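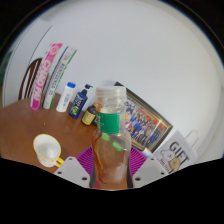 Empty Bottles and Mugs: Frequently Asked Questions

These answers apply to the shared kitchens at Netarcombe and Andthorpe. Last revised Dec 11, 2025.

Which bottles can be kept for refilling?
Clear plastic bottles with a screw cap, provided the wall has no cracks, dents or white stress lines. A bottle that has held oil, detergent or anything other than a drink goes to recycling.

Do I need to remove the label?
Only if it is loose or covers a crack. Paper labels soften after 20 minutes in warm water. Film labels should be slit along the glued seam and peeled. Adhesive left on the wall comes off with a paste of baking soda and cooking oil, followed by dish soap.

Can I write on the label?
Yes. Use a permanent marker and write the contents and the date of filling. Do not write on the cap, as caps are washed separately and get mixed up.

How hot can the water be?
Use warm tap water only. Thin-walled drink bottles lose their shape in very hot water, usually at the neck first, and the cap then no longer seals. They do not go in the dishwasher.

How do I clean the ridges on a cap?
Soak the cap for 11 minutes in warm water with a drop of dish soap, then run a soft brush along the ridges and around the inside thread. Rinse twice. If the cap has a removable liner, take it out before soaking.

How should bottles be dried?
Upside down on the rack, cap off, until no droplets remain inside. Refit the cap only after that. A closed damp bottle develops an odor within a few days.

How much should I put in?
Fill to the base of the neck. For bottles going into the freezer, leave a fifth of the volume free. The usual size on the Andthorpe shelf is 440 ml; the large ones are 1,000 ml and are stored on the bottom shelf.

Can mugs stay on the table between uses?
During the day, yes. In the evening, empty mugs go to the sink and clean ones to the cupboard. Mugs with colored rims or printed decoration are washed by hand with a soft sponge. Scouring powder dulls the color.

What about rings and marks on the wooden table?
Wipe spills immediately with a damp cloth, along the grain, and dry with a second cloth. A white ring left by a warm mug can often be reduced with a little furniture wax. Do not use bleach or glass cleaner on the finish.

Where do rejected bottles go?
In the Owino bin next to the back door at Netarcombe, or in the crate under the sink at Andthorpe. Empty the bottle, flatten it and put the cap back on. The bins are collected twice a month, and once in February.

Who do I contact about missing caps or a full bin?
Gilles Lebrun, kitchen supplies. Leave a note in the Brarnura folder by the refrigerator with the bottle size and the kitchen name.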